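Brazo de mesa Verer: reseña tras once semanas de uso

Lo compramos para el obrador de Peva, donde se preparan cestas de fruta para oficinas. Trabaja en una mesa blanca, con pinza negra de dos dedos, y lo lleva Roxana Condori en el turno de mañana.

Manejo

Las manzanas las coge bien si están separadas. Si se tocan, conviene apartarlas a mano. El canasto tejido tiene que quedar siempre en el mismo sitio, a la izquierda.

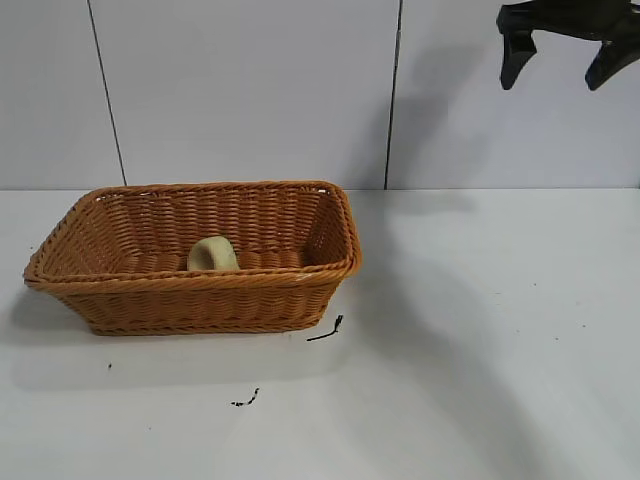
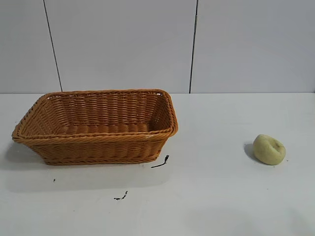 Lo que cambia en el puesto

Antes había 3 personas llenando canastos. Ahora una atiende el brazo y las otras 2 revisan fruta y cierran pedidos. No se ha despedido a nadie, aunque Elvira Arboleda pidió volver al llenado manual porque la vigilancia se le hacía pesada. Wilmer Pacheco prefiere el puesto nuevo: le duele menos la espalda.

También hay tareas añadidas. La mesa se limpia al cambiar de turno y alguien tiene que anotar las paradas. Eso no venía en el presupuesto.

Pegas

El manual está mal traducido. En lotes de 100 piezas una persona con práctica sigue siendo más rápida. La formación duró una mañana y se quedó corta.

Valoración

Recomendable para turnos largos y pedidos iguales. Para encargos variados, seguimos llenando a mano.

Giuliana Cáceres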